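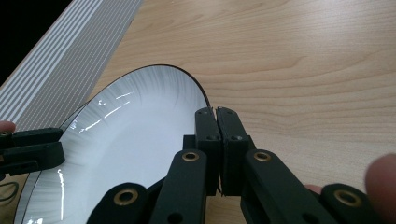
Olmont dinner plates, white with dark rim

I put off replacing our everyday plates for far longer than I should have, partly because the old ones came from my mother and partly because I'm dreadful at choosing. Veerle finally sat me down with a pot of tea and we ordered the Olmont ones, and I'm so glad we did!

What won me over is the glaze. It's glossy, with faint grey brushstrokes fanning out towards that thin dark rim, and the middle is left plain - lovely under a poached egg, or anything with a bit of colour. They've been through the dishwasher most nights since November and I haven't found a chip yet (I do look).

My one grumble is that knives squeak on them, and Jasper pulls a face every time we have chops. I'd still buy them again, and I'm eyeing up the bowls.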